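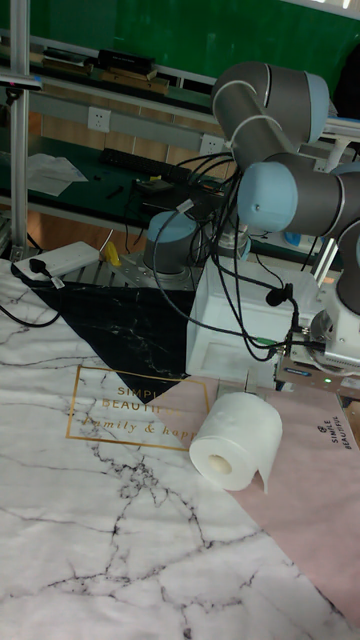

4.2 Trying the Numix kit on soft rolls

I'll admit I went into this part of the review a bit spoiled. The Numix kit had done fine on our rigid parts, and I figured a paper roll would be an easy afternoon (it wasn't!). Soft stuff squashes, and the default grip force that Skukura ships is set up for hard plastic. So Alfie Gosling and I dropped it to 38 percent and started over, with a simple job: pick up a roll lying on its side and put it down where we asked. We ran 330 trials in all, 60 of them with the lower force and the slow approach turned on.

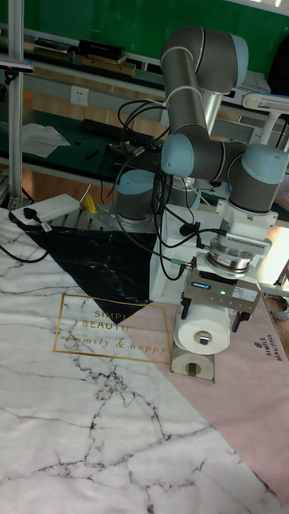 Stacking was the bit I liked best, partly for how fussy it is. The roll on the bottom stands upright, the one in the fingers comes in sideways, and there's very little room to be sloppy about height. I taught the waypoints by hand, which took me 5 minutes with the Sebastian software once I'd found the right menu.

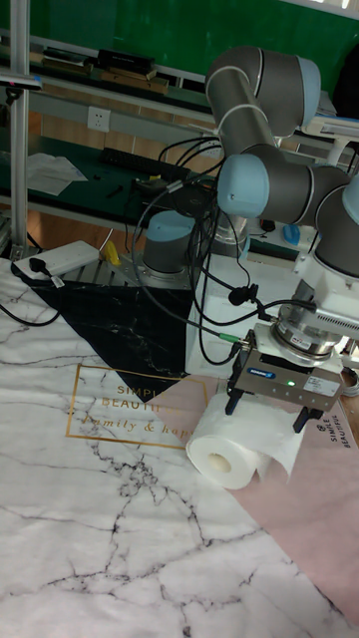
Loose ends of paper gave me more to think about. A trailing sheet changes the outline that the planner works from, and I'd love to see the kit handle that without me nudging the grasp point in the settings. The Gokville support desk sent us a patch in November, and I get to that in Section 4.3.

Figure 4. Handling paper rolls with the parallel gripper.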